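clalby

A small collection of fruit names, and the script I use to keep it tidy

What's in this folder

Hi! Clalby is a word list. More exactly, it's a table of what people call the fruit they grow, sell and argue over, with notes on where I heard or read each name and what I think it refers to. It started as a text file on my desktop called "apples stuff" and got out of hand over a couple of winters, so now it has a folder, a script and this readme.

The list has 300 entries at the moment. Most are apples, then pears, then plums, and then a messy drawer of quinces, medlars and things that somebody's grandmother called a pear and I'm pretty sure was a quince. If you're into local words, old orchards or just like reading lists (I do!), you're in the right place.

Files

names.csv: the main table, one row per name
sources.csv: where each name came from
maybe.txt: names I haven't been able to pin down
check.py: a little script that looks for mistakes
old/: earlier versions, kept out of sentiment

What the columns mean

id: a number. It doesn't mean anything and it never changes. If I delete a row, the number goes with it and I don't hand it out again.

name: the name as I found it, spelling and all. I don't fix spellings. If one box label said "Sheepsnose" and another said "Sheep's Nose", those are two rows, and the link column ties them together.

fruit: apple, pear, plum, quince, medlar or other. I went back and forth on adding crabapple as its own type and in the end left them all under apple. You can filter them out with the crab column, which is yes or blank.

place: the town or valley, never the farm. A few people told me things over their kitchen table and I'd like to keep being invited back.

link: the id of the name I think is the main one. Blank means it stands alone or I haven't decided.

sure: a number from 1 to 3. A 3 means I've heard it from a grower who had the tree right there. A 2 means it's in print or on a label. A 1 is a rumor with good manners.

notes: whatever I felt like writing. Some of these are long. One is a recipe for pear butter (row 15, you're welcome).

Where the names come from

The biggest chunk comes from Arrieta, where I lived for a few years and where every lane seems to have its own word for a small green cooking apple. I have 9 names for what I'm fairly certain is the same fruit, and I've been told off for using the wrong one on the wrong side of the creek. They're all in there.

The next chunk is from Wundport, mostly from market signs. Market signs are great and also terrible. Sellers shorten things to fit the card, so "Winter Yellow Something" turns into "WY" and then a kid working the stall reads that out as "Why apple" and now it's a name people use. I kept it. It has a 3 in the sure column, because I've heard customers ask for it by that name and get exactly what they wanted.

The rest come from Zirnari, from old nursery lists I copied out by hand. My handwriting is bad, so please treat the Zirnari rows with some kindness. I rechecked the apples last October but haven't gotten to the pears.

Things I know are wrong

The plums are thin. I don't know plums very well and it shows. Two rows that I have as separate names might be one name said by two people with very different teeth.

Accents and special letters got mangled when I moved everything over from the old laptop. I repaired the ones I spotted. If you see a question mark in the middle of a word, that's a leftover, so tell me and I'll fix it.

Some "russet" rows use russet as part of the name and some use it to describe the skin. I've tried to keep only the first kind, but people slide between the two while they're talking and it's hard to catch.

Cider names are mostly missing. That's a whole other list and I'm scared of it.

Running the check script

You need Python 3 and nothing else. Put check.py in the same folder as the two csv files and run:

python check.py

It looks for repeated ids, links that point at rows that don't exist, empty place cells and stray spaces at the ends of names. Add the word loud after the file name and it prints every row it looks at, which I find soothing late at night but you may not.

It won't change your files. I had a version that fixed things for you, and it once turned every "St." into "Street", so that version lives in old/ now and should stay there.

How I decide what counts as a name

If a person would use it to ask for the fruit, it counts. "The red ones" doesn't, unless the whole town says it and means one tree in particular (looking at you, Arrieta). Plain "apple" isn't in the table at all, which seems to bother people more than any other choice I've made, so for the record, I know!
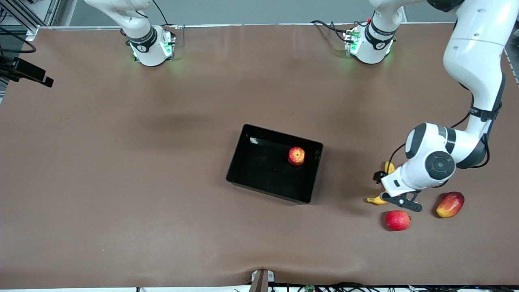

One apple in a black tray, with more fruit off to the side.

Brand names are out too. I had a bunch of those early on and they crowded the list, and you can find them on any store sticker anyway.

Adding a name

Please do! The easiest way is to open an issue with the name, the fruit, the place and how you came across it. A full sentence of story is worth more to me than a perfect spelling. If you'd like to edit the table yourself, add your row at the bottom, take the next id and run check.py before you send it.

Keep notes under 200 words if you can. I broke that rule for the pear butter and I'd do it again.

If you think I've linked two names that don't belong together, say so and say why. I've been wrong on these before, most of all with early pears, and I would much prefer to have two lonely rows than one bad link.

Using the list

Do what you like with it. Print it, teach with it, name your cats from it. A mention of clalby would be nice if you publish something, and please keep the sure column attached when you share the table, so the rumors don't get passed around as facts.

Next up

Rechecking the Zirnari pears
A second sweep of the plums
Splitting "other" once it has enough in it
Maybe cider names. Maybe.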